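The Bread Letter

The winter Rodica Bratu turned sixty-one, she began writing a letter to her sister and could not get it to end. She had meant it to be one page. She had meant to say that the roof was mended, that the plum tree had come through the frost, and that she was sorry about what she had said at their mother's funeral, which by then was 11 years behind them. The roof and the plum tree took her half a page. Then she sat with the pen in her hand until the kettle boiled dry.

So she put the letter in the drawer with the string and the birthday candles, and the next evening she took it out again and wrote about bread instead. Their mother's bread had been famous on two streets in Drelport, a dark, sour loaf with a crust you could knock on like a door, and neither of the girls had ever been given the recipe. They had been given a great many opinions about flour.

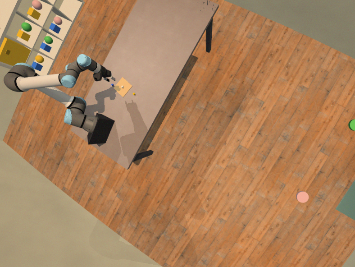
A long gray table on a plank floor.

Rodica wrote down what she could remember. She remembered the blue towel over the bowl, and how nobody was allowed to slam anything while the towel was on. She remembered being small enough to stand under the table and listen to the dough being turned over above her head — a soft sound, like somebody sitting down in the next room. Her sister Lensa would be under there too, with her knees pulled up, eating raisins she had not been given. It surprised Rodica how much of the kitchen came back once she stopped trying to be sorry in it.

By February the letter was too thick for the drawer to close. She bought rye flour from Zou, the little grocery by the tram stop, and began baking on the evenings she wrote, so that there were floury thumbprints down the margins. The first loaf was a brick. The second was a brick with ambitions. She described each one faithfully, as she would have described an illness, and she gave the bad ones to her neighbor Eldana Tsegaye, who toasted them and was kind about it.

"You could telephone her," Eldana said one evening, over the fence, with her coat thrown on over her nightgown.

"I could," said Rodica, and went in and wrote three more pages.

Lensa Birhane (she had taken her husband's name and kept it long after she had stopped keeping the husband) lived 600 miles away, in a town called Lotell that Rodica had never seen. She liked to imagine it hilly. In her mind her sister was always walking up something with a shopping bag, a little out of breath, in the green coat she had worn to the funeral, though surely she had a different coat by now.

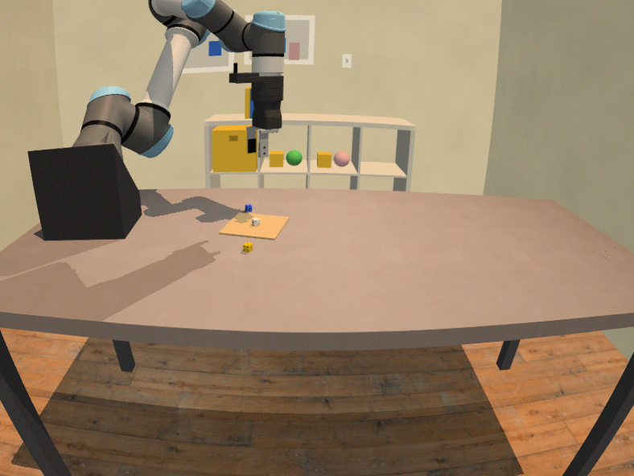
It was the seventh loaf that did it. Rodica had let the starter go a day longer than seemed decent, partly out of forgetfulness, and when she opened the oven the smell walked out past her and filled the hall, and she had to sit on the stairs. She cut the heel off while it was too hot, which their mother would have called a sin, and ate it standing with butter running down her wrist. It was not the same bread. It was close enough, though, that she could tell what was missing, and what was missing was caraway, only a pinch, ground so fine that you would never have seen it.

She did not write that down as a discovery. She wrote, "Was there caraway? You were always nearer the bowl." Then, on the same line and before she could get up to see to the fire, she wrote that she had been cruel that day in the church hall, that she had been tired and jealous and had wanted somebody else to hurt, and that she had missed her sister every single week since. She signed it. The whole thing weighed as much as a small hen. The young man at the post office looked at it, and looked at her, and used more tape than he needed to.

After that there was nothing to do but wait, and Rodica was poor at waiting. She pruned the plum tree badly. She washed curtains that had been washed at Christmas. Every morning she heard the mail come through the slot and took her time over the last of her coffee, as though it were all the same to her, and every morning it was the gas bill or a seed catalog from Zover.

When the telephone rang it was nearly ten at night, and she answered it with dough up to her elbows.
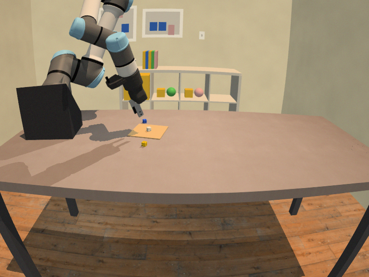
It was caraway and a spoonful of the old coffee, Lensa told her, without so much as a hello, and how on earth had she gotten to seven loaves without thinking of the coffee? Mother had poured it in cold from the breakfast pot. She had done it every time, right in front of them, and Rodica must have been under the table.

"I was," said Rodica. "You were supposed to be under there with me."

There was a silence, a long one, with a clock ticking somewhere in it. Then Lensa laughed, and it was the raisin laugh, the one that came down her nose, and Rodica slid down the wall until she was sitting on the floor with the receiver tucked under her chin and her floury hands held out in front of her.

They talked until past one. They talked about the roof, and the plum tree, and the green coat, which Lensa still had. Lotell, she said, was as flat as a plate. In the kitchen the dough climbed quietly over the side of its bowl, lifted the towel, and started down toward the floor.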